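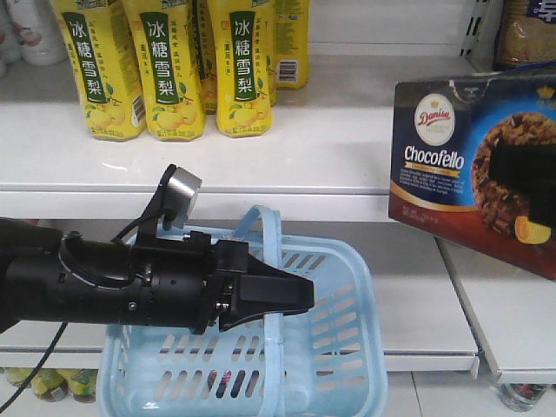

Assunto: Re: [mercearia] arrumação da prateleira de bebidas

Olá a todos!

Em maio alguém escreveu para a lista:

> Mudámos as bebidas para a prateleira de cima e os pacotinhos ficaram em baixo. Não sei se resulta. As garrafas altas tapam tudo o que está atrás? E os cestos, onde é que os põem?

Adorei a pergunta, porque ando às voltas com o mesmo na nossa lojinha da Plula (60 referências, 2 estantes, e já me parece um hipermercado!). Experimentei as garrafas altas em cima e gostei muito – vêem-se logo da porta e os snacks ficam à mão de quem traz crianças.
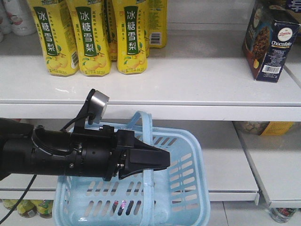

Quanto aos cestos, sou fã dos de plástico com ranhuras e uma só asa: são leves, lavam-se num instante e deixam ver o que levam dentro. Mas meçam a altura antes de encomendar! Com a asa levantada, o azul-claro chega a tocar na borda da prateleira de cima, onde estão as garrafas amarelas e a caixa de cereais Chocofelo. Eu agora baixo sempre a asa quando encosto o cesto à estante.

Os nossos vieram da Prikex, e na Starkberg há uns mais baixos que ainda quero experimentar. Alguém já os usou? E quem tiver separadores que segurem bem as garrafas altas, conte tudo, por favor!

Um abraço e boas arrumações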